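3.2 Aufnahme der Demonstrationen

In diesem Abschnitt beschreiben wir, wie die Demonstrationen für das Greifen aus der Kiste aufgenommen wurden. Wir haben zwei Arten der Vorführung benutzt. Bei der ersten Art führt die Person den Arm direkt mit der Hand, während die Regelung nur das Eigengewicht kompensiert. Bei der zweiten Art sitzt die Person an einem Pult und bewegt den Arm über das Eingabegerät Trestent, welches im Labor in Brandau entwickelt wurde. Beide Arten speichern die gleichen Signale, nämlich die Gelenkwinkel, die Pose des Greifers, den Öffnungszustand des Greifers und die Bilder einer fest montierten Kamera. Dadurch können die Daten später gemeinsam verwendet werden, was für die Experimente in Abschnitt 5 eine Voraussetzung ist.

Das Führen mit der Hand ist für neue Personen leichter zu lernen. Es hat jedoch einen bekannten Nachteil: Die Hand und der Unterarm der Person sind in vielen Bildern sichtbar, und sie verdecken oft genau die Stelle, an der der Kontakt entsteht. Eine Strategie, die aus solchen Bildern gelernt wird, sieht bei der Ausführung eine andere Verteilung als beim Training. Wir haben zuerst versucht, die Trajektorien ohne Person noch einmal abzuspielen und dabei neue Bilder aufzunehmen. Für starre Gegenstände mit ebener Unterseite war dieses Vorgehen brauchbar. Für Gegenstände, die beim Berühren kippen oder rollen, war es das nicht, weil kleine Unterschiede in der Anfangslage zu einem ganz anderen Verlauf führen. Deshalb stammen im endgültigen Datensatz alle Bilder aus der Fernsteuerung, und die handgeführten Vorführungen dienen nur zum Vortraining des Bewegungsmodells ohne Bildeingabe.

Insgesamt umfasst der Datensatz 2075 ferngesteuerte Demonstrationen. Aufgenommen wurden über 3000, von denen ein Teil nach den unten genannten Kriterien verworfen wurde. Vor der ersten gültigen Aufnahme absolvierte jede Person eine Übungsphase mit 100 Griffen, deren Daten wir nicht verwenden. Diese Zahl ist nicht theoretisch begründet. In einem Vorversuch in Drarumberg hatte Meifang Dong beobachtet, dass die Dauer pro Griff nach dieser Menge kaum noch abnimmt, und wir haben den Wert von ihr übernommen.

Ablauf einer Aufnahme. Zu Beginn werden die Gegenstände aus einem Behälter in die Kiste geschüttet und danach von der Person nicht mehr mit der Hand sortiert. Es entstehen dadurch auch Anordnungen, in denen ein Gegenstand an der schrägen Wand lehnt oder teilweise unter einem anderen liegt. Solche Anordnungen waren ausdrücklich erwünscht. Die Person wählt selbst, welchen Gegenstand sie als nächsten greift. Wir haben überlegt, die Reihenfolge vorzugeben, aber in diesem Fall zögerten die Personen häufig vor einem schlecht erreichbaren Ziel, und das Zögern wurde von dem gelernten Modell mit übernommen. Mit der freien Wahl sind die Bewegungen flüssiger. Der Preis dafür ist, dass leicht greifbare Gegenstände am Anfang jeder Serie überrepräsentiert sind. Wir gleichen dies beim Training durch eine Gewichtung nach der Position in der Serie aus.

Das Eingabegerät überträgt die Bewegung der Hand relativ und mit einem einstellbaren Maßstab. Für die Annäherung von oben ist ein großer Maßstab günstig, für die letzte Phase kurz vor dem Kontakt ein kleiner. Die Umschaltung geschieht mit einem Fußpedal. In einer früheren Version lag sie auf einer Taste am Griff, aber das Drücken der Taste erzeugte einen kleinen seitlichen Ausschlag, den man in den aufgezeichneten Trajektorien deutlich erkennt. Die Verzögerung zwischen Eingabe und Bewegung des Armes lag in allen Messungen unter 200 Millisekunden. Subjektiv wurde sie von den meisten Personen nur bei schnellen Richtungswechseln als störend empfunden.

Behandlung der Kontakte mit der Wand. Die geneigten Wände der Kiste sind für die Fernsteuerung der schwierigste Teil der Umgebung. Ein Gegenstand, der am Fuß der Wand liegt, lässt dem Greifer wenig Platz, und die Person sieht auf dem Monitor den Abstand zwischen Finger und Wand nur ungenau. Wir begrenzen deshalb die Kraft in der Regelung und geben die gemessene Kraft als Widerstand am Eingabegerät zurück. Edmund Laskowska hat hierfür die Verstärkung so eingestellt, dass ein leichtes Streifen der Wand spürbar ist, ohne dass die Hand zurückgestoßen wird. Eine Berührung der Wand gilt nicht als Fehler. Im Gegenteil benutzen geübte Personen die Wand absichtlich als Anschlag, um einen flachen Gegenstand aufzurichten — eine Strategie, die wir in den handgeführten Vorführungen fast nie gefunden haben.

Auswahl der gültigen Demonstrationen. Eine Demonstration wird verworfen, wenn die Sicherheitsabschaltung ausgelöst hat, wenn ein Signal lückenhaft ist oder wenn die Person den Griff selbst als misslungen markiert und abbricht. Nicht verworfen werden Griffe, bei denen der erste Versuch fehlschlägt und die Person ohne Unterbrechung korrigiert. Diese Korrekturen sind nach unserer Erfahrung sehr wertvoll, da die gelernte Strategie sonst keine Beispiele für das Verhalten nach einem Fehlgriff enthält. Joanne Clegg und Subira Athumani haben die Einteilung unabhängig voneinander vorgenommen. In strittigen Fällen wurde die Aufnahme gemeinsam angesehen und im Zweifel nicht verwendet.

Wahl der Gegenstände. Verwendet wurden Haushaltsgegenstände und Spielzeug mit sehr unterschiedlicher Form, darunter schalenartige Teile, runde Scheiben und Tierfiguren. Für schalenartige Gegenstände gibt es grundsätzlich zwei Möglichkeiten, nämlich den Griff von außen über die ganze Breite und den Griff am Rand. Der Randgriff verlangt eine genauere Orientierung, ist aber bei gekippter Lage oft die einzige Lösung. Abbildung 4 zeigt den Greifer an einem solchen Rand.

Abbildung 4: Arbeitsbereich für die Aufnahme. Ein Metallfinger des Greifers befindet sich am Rand eines gekippten, schalenförmigen blauen Gegenstandes; links in der Kiste liegen eine schwarze runde Scheibe und Tierfiguren. 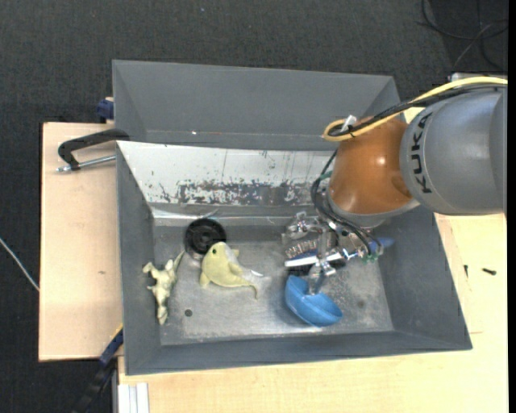 Für die Annotation unterscheiden wir diese beiden Griffarten mit einem eigenen Merkmal, das Qianru Cui nach der Aufnahme aus der Pose des Greifers beim Schließen berechnet hat. Das Merkmal wird dem Modell beim Training nicht gezeigt. Es dient nur der Auswertung in Abschnitt 5.3, wo wir die Erfolgsrate für beide Griffarten getrennt angeben und mit dem Verfahren Yatsenko vergleichen.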